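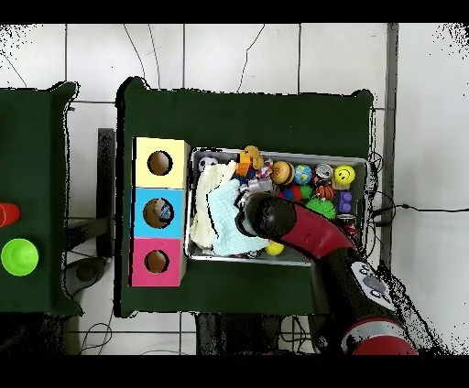
How do you get a mixed bin of small toys back in order without making a day of it?

Sort into a few boxes with big categories, and stop there. Three boxes is enough for most bins. If you need a label with more than two words on it, the category is too narrow.

Preker Toy Library, sorting gallery

The Preker toy library lends out 1,246 toys, and most of the small ones travel in mixed bins. A bin goes home with a family for a few weeks and comes back with everything in a different place, plus a sock or two. These pages show how we sort. The sorting rules were first written down for our Stoltside branch and are now used at both sites.

We work on a table with a cloth cover. Balls make less noise on it and small blocks don't skid. The cloth goes in the wash at the end of the month.

The box column

Each box has a round hole in the top face. The hole sets the size limit: if a toy has to be pushed, it belongs on the shelf. We went through several hole sizes before settling on this. The first set was too narrow for the squeeze toys and those boxes are now used for puzzle pieces.

Yellow, blue and pink are the only colors we use. The sorting sheet is printed in the same three, so a family that borrows the sheet can set up the same system at home with whatever boxes they have.

The mixed bin 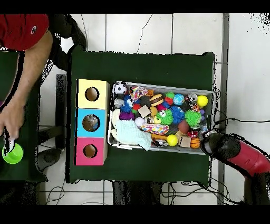 Balls are the largest group in our small toy stock, about 400 at last count, and they cause the most arguments over sorting. The rule we follow is texture first, then size. Smooth balls go together whatever is printed on them, so the soccer-patterned one and the basketball-patterned one end up in the same place. The green spiky balls go with the other textured toys, including the one with cartoon eyes. Pretend food is its own group, and the hamburger goes there.

Cloths are taken out last. They are useful in the bin while it is being moved, and they go to the laundry shelf when the rest is done.

Wooden blocks are wiped and left to air before they go back into a set.

Bins due back in October can be returned until 11 in the morning at either branch. Please leave the lid off if anything inside is damp.

Next gallery: Bondarchuk puzzle shelf
Previous gallery: Dress-up rail, Stoltside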